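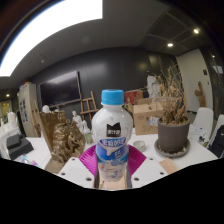

**Object Room Assistant (part-time, fixed term)**
Adumitz, Vilgate site
Reference: 441
Hours: 23 per week
Reports to: Thongchai Srisuk, Object Room Lead

Adumitz keeps a lending collection of small household objects at its Vilgate site. The collection is used by packaging designers, display builders and product photographers who need ordinary things in ordinary condition: drink bottles, glass bottles, metal tins, cardboard boxes, foil bags, figurines, dried plants, small devices. It holds 3,000 cataloged items. Loans go out as sets, and each set has to come back to the shelf complete and in known condition.

We are hiring one assistant to lay out, check, record and put away these sets. The post runs from March to the end of November.

## The work

Most of the working day is spent at the layout tables. A set is requested through Cunell, our inventory system, and the assistant pulls it from the shelves, lays it out, checks it against the list and packs it. Returned sets go through the same steps in reverse order.

Regular duties:

- Pull items by shelf code and lay them out on the table in list order, with labels facing the operator.
- Check each item against its Cunell record: type, main color, closure, label language, height, weight, and known damage.
- Enter changes in condition the same day. Use the fixed terms in the condition guide (dented, creased, scuffed, torn, chipped, faded). Free text is allowed in the notes field only.
- Weigh bottles and cartons before they go out and after they come back. Differences over the limit in the record are flagged for review.
- Pack sets into the numbered bins. There are 130 bins in circulation and each has its own foam insert list.
- Clear and wipe the tables at the end of each shift. Items still waiting for a decision go to the holding shelf with a yellow slip.

Occasional duties:

- Buy replacements for consumable items such as drinks and snacks, matching the size and label version in the record as closely as local shops allow.
- Assemble mixed sets to a written request. A typical request asks for a given number of objects with different surfaces and outlines, for example one translucent item, one shiny and wrinkled, one matte, one with a narrow neck, one that does not stand on its own.
- Help with the yearly shelf count in October.

## Handling rules

Applicants should read this section before applying. It describes how the work is done in practice and is the part that new staff find slowest to learn.

**Bottles.** Plastic bottles are gripped on the body, below the shoulder. Do not lift by the cap. Labels are part of the record, so adhesive tape, stickers and marker are not used on any bottle. Glass bottles go out in divided bins and are never packed in the same compartment as plaster.

**Plaster.** Figurines are lifted from the base with both hands and set down on felt. Chips are bagged and kept with the item number.

**Bags and foil.** Creases in metallic bags are not smoothed out. The folds are recorded as they are. Nothing is stacked on top of a bag.

**Cartons.** Open boxes stay open unless the record says otherwise. Flap position is noted. Marks and writing on used boxes are not cleaned off.

**Tins.** Lids are checked for fit and left closed. Tins with a damaged rim are handled with cut-resistant gloves.

**Dried plants.** Moved last, placed at the end of the table, and kept away from the fan. Loose material is swept up and thrown away. It is not recorded.

**Small devices.** Batteries are taken out before storage where the design allows it. Cables are coiled and tied, then stored in the same bin as the device.

## Requirements

- Steady, careful manual work. You should be able to handle small and fragile objects for most of a shift.
- Accurate data entry in English. Speed matters less than a low error rate.
- Able to stand for up to two hours at a time and lift bins of up to 25 pounds. Height-adjustable stools are available at all tables.
- Normal or corrected color vision sufficient to tell apart the 40 shades on the Cunell color card. A short check is part of the interview.

Useful but not required:

- Reading knowledge of Chinese, Thai or Korean. Many labels in the collection are in these languages, and product names are entered in the original script.
- Past work in a stockroom, library, museum store, prop house or pharmacy.
- Experience with a flatbed scale and a digital caliper. Training is given in the first week.

No degree is required.

## Hours and conditions

The 23 hours are worked over four mornings, starting at 7:30 a.m. The remaining time is set by agreement and is normally used for purchasing and records. Overtime is rare outside the October count and is paid at the standard overtime rate.

The object room is on the ground floor of the Thongsuk building. It has step-free access from the parking lot and from the loading door. Food and open drinks of your own are not allowed at the layout tables. They are easily mistaken for collection items, and have been. A break room with a refrigerator is across the hall.

Pay is hourly, grade 3 on the Adumitz site scale. The current scale is sent to all applicants when their application is received. Gloves, apron and safety shoes are supplied.

## Selection

Interviews take 90 minutes and consist of three parts:

1. A conversation about your past work and your availability.
2. A table task. You are given a bin, a printed list and an empty section of table. Lay out the set, check it, and write down every difference between the list and the objects. The list contains deliberate errors.
3. Entry of five items into a training copy of Cunell.

The table task carries half of the total score. Travel costs within the county are refunded on presentation of receipts.

## How to apply

Send a resume and a cover letter of no more than one page to Thongchai Srisuk, Object Room Lead, Adumitz, Vilgate. Put reference 441 on both. In the letter, state the earliest date you could start and any mornings on which you are not available.

Applications are read in the order received through the end of January. Interviews are held in February. Applicants who need changes to the table task for reasons of health or disability should say so in the letter, and the task will be adapted before the interview.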